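Second pair of hand-held grippers – worth it or not?

wutdale_bench
Budget closes in June and I've got 900 left. Holham want 1,872 for a second pair, cables included. Their rep says it'll double our output. I have my doubts. Our present setup, on the display rack job:
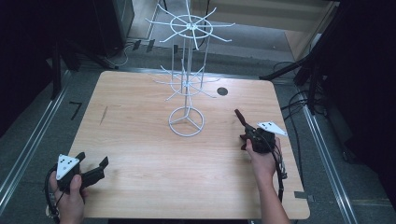
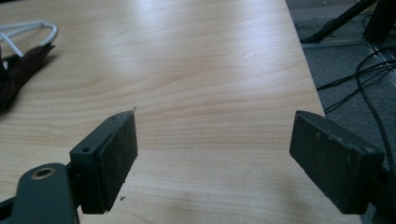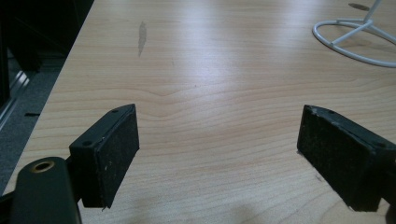 So before I go begging for the difference, has anyone bought a second set and seen a real gain? Holham's figures come from their own demo room.

Ngan-ling Chien
Double, my foot. We bought one on the same promise. Most of our day goes on setting up and checking files, and a spare pair does nothing for that. Spend 60 on fresh finger pads and see where you are.

ateo_fan
Disagree. When a cable died on us we lost five days waiting for the part. A spare pair would have paid for itself.

Ngan-ling Chien
Then buy a spare cable? You don't buy a second van for a flat tyre.

ateo_fan
You do if the van is the whole business.

Szu-yu Fung
Ask Holham for a month's loan first. They said no to us, then yes once we mentioned Huang. And get the pad price in writing, ours went up after the first order.

wutdale_bench
Loan request sent. They've promised an answer by Friday, which I'll believe when I see it. Pads ordered in the meantime.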